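Write Down the Doors
by Carmela Ruggiero

My grandmother had a rule about swinging doors in her restaurant kitchen, and you learned it before you learned to carry a plate: call out, push with the flat of your hand, and never stop on the threshold to chat. I have been thinking of her a good deal since December, when I joined the little working group at Planach that is trying to write a practice guide for robots that help around the house.

We had 781 comments on the first draft (bless everyone who wrote in), and I read them all at my kitchen table over more pots of coffee than I care to admit. Most of them were about speed and force. Those things matter, of course, and Fulvio Parisi has done lovely, patient work on the force tables. But almost 40 came from people who live with someone older, and what they wanted to know was much plainer. Will it wait for my mother to get through first? Will it close the bathroom door behind it, or leave the thing hanging open for her to walk into at night?

I'd like the guide to answer them on page one, in words that Pierina Mazza's tenants at Sasley could read without a dictionary. A machine should pause before it opens any door it can't see past. It should leave the door the way it found it, unless somebody in the house has said otherwise. And if it meets resistance it should let go, even when the resistance turns out to be a rug, and then it should say so out loud. Gaetano Colombo tells me this last one will make the robots seem timid. Well, I raised three boys, and I could have lived with a little more timid around the door frames!

Rules like these ought to be tried out long before anyone's real hallway is involved, and simulation is a fine, cheap place to begin. I would ask for tests with awkward approaches as well as tidy ones, and with big paneled doors like this one, where the gripper comes in low against the wood and there's a second arm to keep track of besides. Let the testers write down what each arm was told to do while the door was moving, and let them publish the failures alongside the successes. I'd happily read another 781 comments about those.

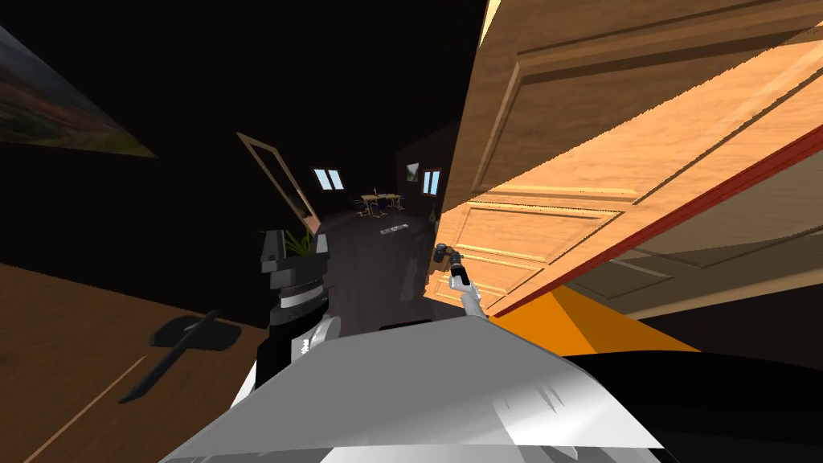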